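Zitodlow Opens New Valve and Seal Line, and I Get to Tell You About It

Nov 11, 2025

Hello from the shop floor! I'm Muthoni Masanja, I run product at Zitodlow, and I've been itching to send this one out. As of today we're taking orders for Vukar, our new family of rubber-seated butterfly valves for water treatment plants, food plants and anyone else who moves a lot of liquid and hates leaks (so, everyone).

Vukar comes in 13 sizes, and every one of them fits the same hand lever or the same Volteck actuator bracket. If you've ever stood on a ladder with the wrong bracket in your hand, you know why I'm so happy about that part. The seat pops out with one tool and the new one presses in from the same side, so you can leave the disc and stem right where they are.
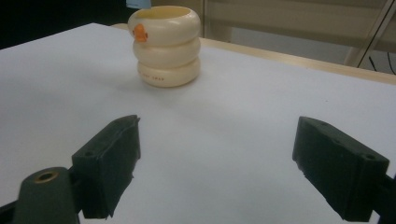 Cream cup with an orange fish on the top ring.

We ran the test valves through 900 open-and-close cycles a day at our Söderlund plant, and my colleague Vilgot Lunde kept a notebook on every single one. He is not an easy man to please. I asked him for a quote and got this: "The seats held, the stems stayed straight, and I would put one in my own building." From Vilgot that's practically a love letter!

A few things buyers have already asked me. Yes, you can order seats on their own, in packs or one at a time. Yes, the flange drilling matches our older valves, so a swap shouldn't mean new pipework. And no, we're not dropping the old line - spare parts for it stay in the catalog, same part numbers as before.

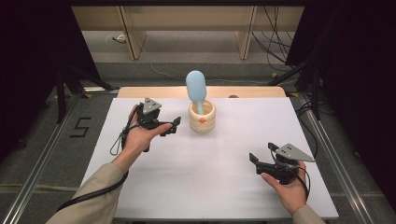 Light blue hairbrush standing in a cream cup.

The first 326 valves are boxed and ready to go, and the bigger sizes follow in January. We've also added 38 distributors to our list this year, so there's a fair chance one of them is close to you. Ask them for the Vukar sheet, or write to our sales desk and we'll send it over with a price list.

If you want to see a seat change done in person, come by Söderlund. Call ahead so we can set out a valve and some safety glasses for you - Vilgot does the demo himself, and he likes questions (the harder the better).

Press contact: Muthoni Masanja, Product, Zitodlow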